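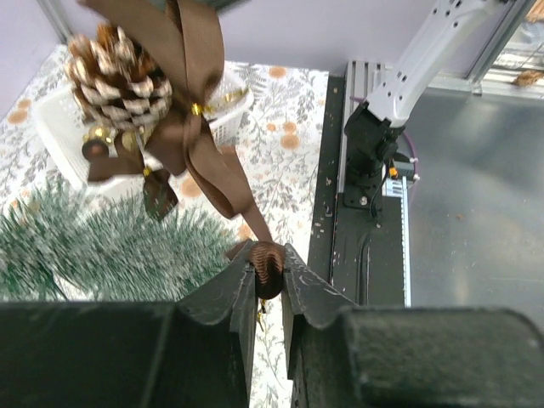
Fig. 1. Suspension de Noël : pomme de pin à pointes blanches, nœud de satin brun et grelots.

Atelier Culia, cours de décoration saisonnière
Feuille de la séance 5 : trier et ranger les décors de table

La séance porte sur le rangement des petits décors. Le montage du centre de table a été vu à la séance précédente et ne sera pas repris. Apportez votre feuille d'inventaire, même incomplète.

1. Les suspensions

On les prend par le ruban, jamais par la pomme de pin, dont les écailles cassent facilement. Les boucles du nœud se remettent en forme avec deux doigts avant de poser la pièce. Les grelots se rangent du même côté que le nœud. Un ruban vrillé se déroule à la main, sans fer.

2. Les petits sapins 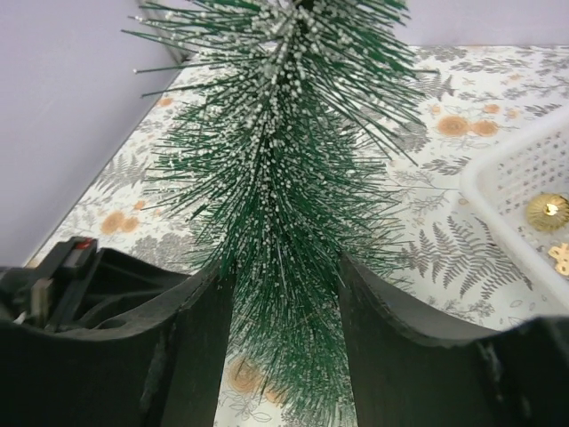 Le sapin goupillon se range debout ou couché, selon la hauteur de la boîte. Il ne faut pas l'envelopper serré : les aiguilles gardent le pli d'une année sur l'autre. Sur un modèle floqué, aux aiguilles vertes terminées par de minuscules perles blanches, on évite aussi de frotter le feuillage, et on saisit la pièce par le bas, où les aiguilles sont plus serrées. Le floquage tombé au fond de la boîte se jette, il ne se recolle pas.

3. Le poste de travail

Étalez une nappe claire avant de commencer. Les aiguilles et les paillettes s'y voient bien et la nappe se secoue ensuite dehors. Le panier se place au fond, les pièces à traiter devant.

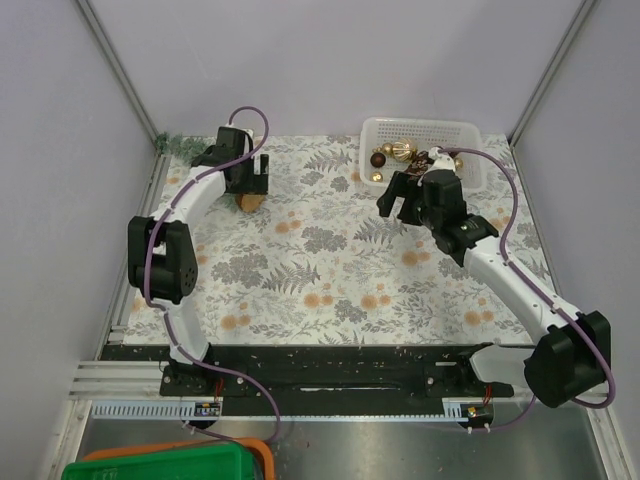

Fig. 2. Poste de rangement : nappe à motifs de fougères, rondelle de bois, panier blanc ajouré au fond à droite.

Les rondelles de bois vont à plat, sous le reste. Vérifiez qu'il n'y a pas de cire dessus ; s'il y en a, grattez avec une carte en plastique.

4. Les guirlandes de pin

Une guirlande se range en dernier, posée en boucle large sur les autres pièces. Commencez par lisser les brins dans le sens de la pointe, puis courbez la tige sans la plier.

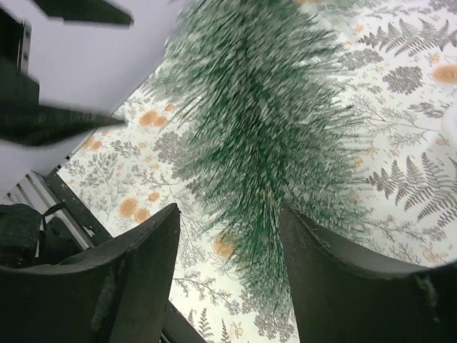
Si la tige a déjà été pliée, redressez-la sur la table, par petites longueurs, avant de former la boucle. Les brins écrasés se rouvrent un par un, en partant du centre. Comptez 8 minutes pour une guirlande courte.

5. À faire pour la prochaine séance

Remplir l'étiquette du panier : contenu, état, pièces à remplacer. Le modèle d'étiquette porte la référence 2960 dans le classeur de l'atelier. Les personnes inscrites à Clirkham déposent leur feuille à l'accueil, les autres la rapportent en cours.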